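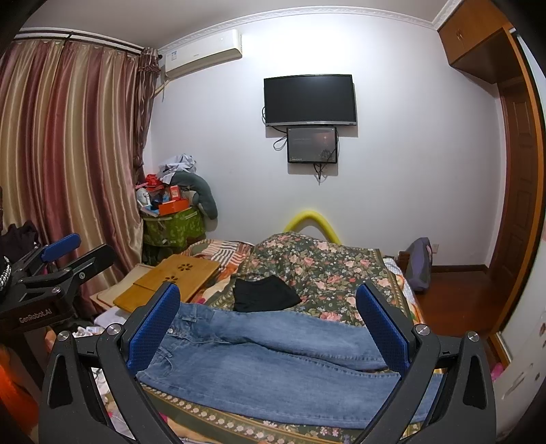
Tritov Store client: updates stuck at "Pending" on Android tablets
Ticket status: Resolved, workaround published
Opened: 5 June 2023
Product: Tritov Store client (side-loaded), Android
Reported by: Sharada Kartha, Prasville
Handled by: Indira Pisharody, client support

Reported behaviour

Customer installs the Tritov Store client from the APK on our download page. Browsing and search work. New installs work. Updates to apps already on the device sit at "Pending" and never start. No error is shown. Restarting the tablet clears the queue display, but the same apps return to "Pending" at the next check.

Affected apps on the customer's device: Drotik (notes), Pai (bus timetables). Both were first installed from another app store and later picked up by our client as updatable.

Steps already tried by customer

Cleared the client cache. Signed out and in again. Switched from home wi-fi to a phone hotspot. Freed storage; 46 GB now available. No change.

Log, support side

Entry 1. Asked customer to confirm that "Install unknown apps" is enabled for the Tritov client. Confirmed enabled. Permission ruled out, which agrees with new installs working.

Entry 2. Requested a client log export (Settings > Help > Export log). The download stage completes for both apps. The package is then passed to the system installer, which returns a signature conflict. The client records the conflict as code 199 and puts the job back in the queue without telling the user.

Entry 3. Compared signing certificates. The Drotik build in our catalogue is signed by the developer. The copy on the tablet was re-signed by the store it came from. Android will not install an update over a package signed with a different key. Pai shows the same mismatch.

Entry 4. Reproduced on a test tablet. Installed Drotik from the other store, then added our client. Update goes to "Pending" and retries until the limit of 100 attempts, then the counter resets. Each attempt downloads the package again. Customer is on a metered plan and was advised to turn off automatic updates in our client straight away.

Entry 5. Customer asked whether notes in Drotik would survive an uninstall. They will not unless exported. Directed customer to Drotik > Menu > Export all, with the file saved to shared storage and not to the app folder.

Cause

Two faults. The signature mismatch is expected Android behaviour. The client offering the update at all, and hiding the installer's refusal, is a defect on our side.

Workaround

1. In the Tritov client, turn off Settings > Updates > Automatic.
2. Export any data held in the affected app.
3. Uninstall the affected app.
4. Install it again from the Tritov client.
5. Import the data and turn automatic updates back on.

Alternatively, keep the app as it is, update it through the original store, and select "Ignore updates" on its page in our client.

Resolution

Customer completed the steps for Drotik and confirmed the next update installed normally. Pai was left with its original store and set to ignore. Client fix is scheduled for the August release: certificates will be compared before an update is listed, and code 199 will display a message.

Comments (3)

gumleaf_k: Same fault with a different app. The ignore option worked. It's under the three dots on my phone, not on the main page.

P. from Prasville: The retries used 400 MB of my data overnight. Please put the warning about automatic updates at the top.

Indira Pisharody (support): Noted, and added to the download page. The three-dot location is correct for phones. Tablets show it on the app page.

Related tickets
Client will not open after system upgrade
Catalogue shows the wrong language
Moving purchases to a second device
"App not installed" when opening an APK from the Downloads folder

Contact support | Copyright Tritov 2023 | Back to top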